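Reading time: 2 min

Week 2 notes – learning from shown tasks

Okay, so last time we ended on the question of why a policy that looks great in replay falls apart the moment you let it drive. I want to pick that up with the Wirkari results, because I've been living with them all summer and they're a nice clean case.

Quick recap of the method. We take a pile of demonstrations (3,345 in the final set), and train a network to go from camera views and joint positions to the next bit of motion. The plain version predicts one step, looks again, predicts one more. The version I like better, which we called Lo, predicts a chunk of 10 steps and only then looks again. That's the whole trick! It sounds too small to matter, but small errors pile up fast when every step feeds the next one.

Now the part people skip in the reading: what the policy gets to see. The Trasard baseline only uses the head view. Lo gets the head view plus a wrist view, and the two are good at very different things. The head view tells you where the drawer is and where your arms are. The wrist view tells you what's going on at the fingers, and pretty much nothing about the room.

Head view first, then the wrist:

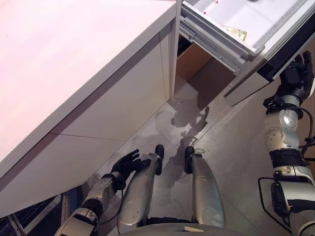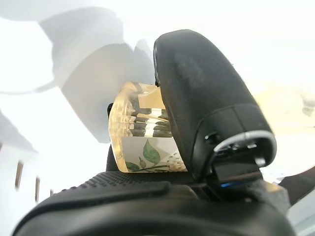 So when we drop the wrist input, which kind of mistake would you expect to go up? Have a guess before you open the Fakevano log. I got it wrong myself the first time – I figured reaching would suffer, and it was grasping that got worse while reaching hardly changed. Chunking helped both, though it also made the arm slower to react when something slipped, and I don't have a good fix for that yet.

For next time, read the section on chunk length and try to work out what happens as the chunk gets very long. A sketch on paper is fine. If you want to run it on the practice data instead, go ahead, but keep the camera setup fixed so we can compare notes.

Questions? Use the contact form on the course page | © 2020 | Back to top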